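Community > Noticeboard > Calls for participants

Share (16) | Comments (2)

Laundry people wanted! Clustent is looking for households to join the Flaltora home laundry study

We want to hear from anyone who washes, sorts, folds, loses socks and has opinions about baskets.
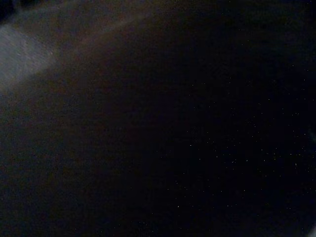
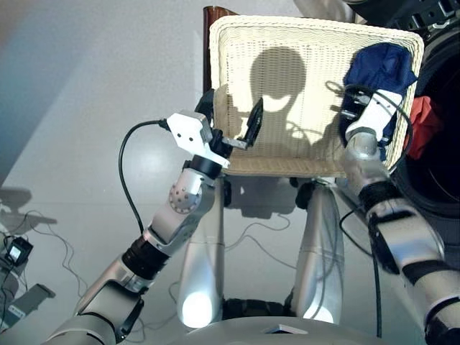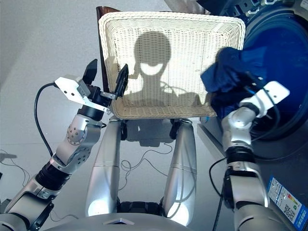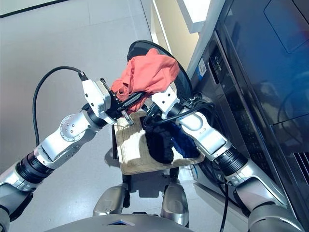 Valtulton, October

Flaltora is a study of how people in ordinary homes get clothes from the bedroom floor to the machine and back again. We're a small team and we love this stuff. Where does the basket sit while you load? Do you tip the whole lot out or pull things out one by one? Do the navy things go in with the bright orange T-shirt, or does that start an argument? There's much less written about these everyday habits than you'd think, and we'd like to fill in some of the gaps.

We're looking for 200 households across Valtulton and the nearby towns. Share houses, big families, people living on their own, grandparents with a grandkid's footy gear to deal with every weekend: all welcome. You don't need to be tidy (please don't clean up for us!) and you don't need a fancy machine. Front loader, top loader or the shared laundry downstairs, we're keen on the lot.

What you'd be doing

You'd keep a short laundry diary over 2 weeks, jotting down each load, what went in it and what you carried it in. Most people in our trial run did it on the back of an envelope and that was fine. After that there's a visit to our laundry room at the Smits building, where you'll sort and load a basket of mixed clothes your own way and have a chat with us over a cuppa. Allow an hour and a half. Saturday mornings are available if you work during the week.

We're especially interested in baskets. Woven wicker, plastic, the canvas ones that fold flat, an old nappy bucket with a cracked handle. If yours is easy to carry, bring it along and use it on the day.

Who can take part

Anyone aged 16 or over who does at least one load a week at home. Under 18s will need a parent or guardian to sign the form too. The laundry room is on the ground floor, and we can set things up so you can do the sorting sitting down. Tell us if you're sensitive to perfumed detergents and we'll have unscented on hand.

You'll get a grocery voucher for your time, and we'll cover your bus fare or parking.

How to put your hand up

Ring the Clustent front desk on extension 1799 and ask for Jolien Declercq, or drop in and pick up a form. Let us know how many people live at your place, what sort of machine you use and which days suit.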